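Grernen Technical Program
Desktop Hardware Servicing, Unit 2
Handout: Working Inside the Case — Processor and Socket

Instructor: Ivars Kļaviņa
Lab supervisor: Zane Stankevičius

Read this before the lab. Bring it with you, along with your parts log and the Unit 1 checklist.

Before you open anything

Shut the computer down from the operating system, switch off the outlet, and unplug the power cord. Hold the power button in for a few seconds. Unplug the monitor, the keyboard and any network cable. Write the asset tag in your log.

Clip your wrist strap to bare metal on the chassis. Painted metal is no good for this. The blue mats in the Ranum lab have their own ground point and you may use that.

Lay the tower on its side so the board faces up. Take off the side panel and put it under the bench, where it won't get stepped on.

Finding your way around

All case layouts differ a little, but the parts to name are the same: motherboard, processor socket, memory slots, expansion slots, power supply, drive cage. Start with the power supply, as it is the largest metal box and carries a label with its ratings. Then find the socket. On this type of board it sits near the middle, with the memory slots close by and the graphics card in an expansion slot below. When the socket is empty and the frame is up, the socket plate is exposed and nothing should be set down on or near it.

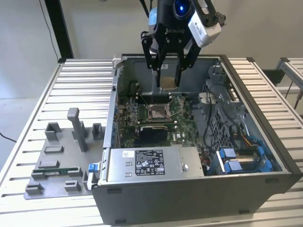 How do you know which way the processor goes in?
Look for the small triangle on one corner of the processor and match it to the mark on the socket or its frame. Many processors also have notches along two edges that line up with tabs in the socket.

Installing the processor

1. Release the lever by pressing it down and slightly out, then let it rise fully. Open the retention frame.

2. Hold the processor by its edges. Do not touch the contacts on the underside. If you do, set it in the tray and tell Zane.

3. Line up the corner marks and lower the processor straight down. It should rest flat under its own weight. Don't slide it, and don't press on it.

4. Close the frame and bring the lever down until it hooks. Some resistance on the lever is normal.

5. Clean off old thermal paste with a lint-free wipe and apply new paste. Fit the cooler, tighten its screws in a cross pattern, and plug in the fan.

A bent socket pin usually means a new board. The program has 47 practice boards from Zariņš and they are shared with the evening section, so report damage the same hour you find it.

Reading labels and latches

Copy the model number from the power supply label into your log. Do not open the power supply itself, for any reason. Its capacitors can hold a charge after the cord is out.

Colored plastic inside a case generally marks something meant to be moved by hand: a slot clip, a drive caddy, a release latch. Look for the blue pieces on these towers and work out what each one frees before you pull it. Cables that cross the drive cage should be noted too — a quick sketch is fine — so they can go back the same way. 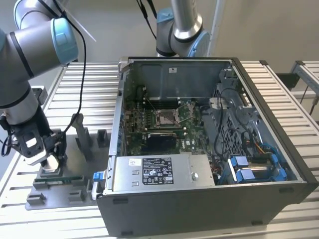
What to turn in

Your parts log, with the socket type, the number of memory slots, the graphics card maker and the power supply model. Add a short paragraph on what you checked before closing the frame. Logs go in the Plilero folder by 5:00 p.m. on the day of your lab.

Students who miss the lab can make it up in September. See Ivars to arrange a bench.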